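Reading time: 2 min
Print | E-mail

Weighing parcels at home before a market season: worth it?

teresa_pawlak
Hello everyone, and sorry in advance, I do go on. I sell beeswax candles and hand cream, mostly by mail, and every July the orders pile up and I start guessing at postage again. Last summer I had 2 parcels come back from the Stirkadine depot for being underpaid, and one of them was a birthday present, poor thing. My kitchen scale says 597 grams, the counter on Szczepańska says 600, and I end up paying for the next band. Do you all weigh at home, or just pay the higher rate and sleep well? 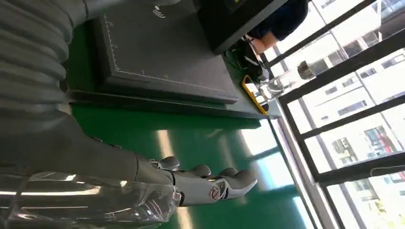

Gray hand, with clear plastic at the lower left.

oldtwine
Welcome, Teresa! I pay the higher rate and have done so for years. By the time I've fussed over three grams my tea is cold. Padding, tape, the label, that little thank-you card you slip in at the last second (we all do it), everything adds up after you've weighed.

marrowfat
Have to disagree with oldtwine, fond as I am of him. I sent 160 parcels last year and the difference would have paid for all my boxes. Get a proper flat postal scale and weigh the thing sealed, label and all. Mine is an Ekska, nothing fancy, and I check it now and then against an unopened bag of sugar.
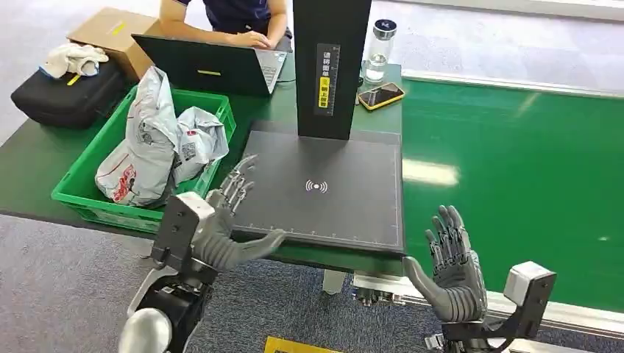 The other thing I'd say is measure as well as weigh. My sister was caught out by thickness far more often than weight, and she had been so careful with the grams, bless her. A padded envelope puffs up in the middle once there's a jar in it.

oldtwine
Sugar bags aren't all that exact, you know! There's the paper, for a start. I'd sooner trust the counter.

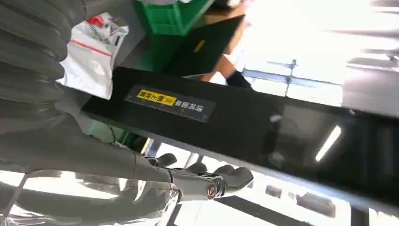

Ribbed gray sleeve and dark gray fingers.

marrowfat
Well, the counter is who gave her 600, so we're going in circles, my friend.

plumhollow
Teresa, do you round up your cream jars? I moved mine from glass to tins from Endano and dropped a whole band. Customers did grumble a little, I won't pretend otherwise. Some of them reuse the glass.

teresa_pawlak
Oh, I couldn't give up the glass, but tins for the candles might do nicely. I'll try marrowfat's way for a month and write down both numbers.

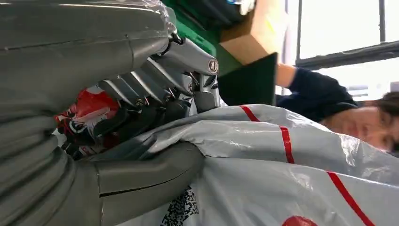
Related thread: Do you charge for gift wrap?

oldtwine
I never have. A bit of tissue and string costs next to nothing, and people remember it.

plumhollow
I do, and I'd do it again. One December I wrapped until midnight for free and my husband had to hide the ribbon.

Print | E-mail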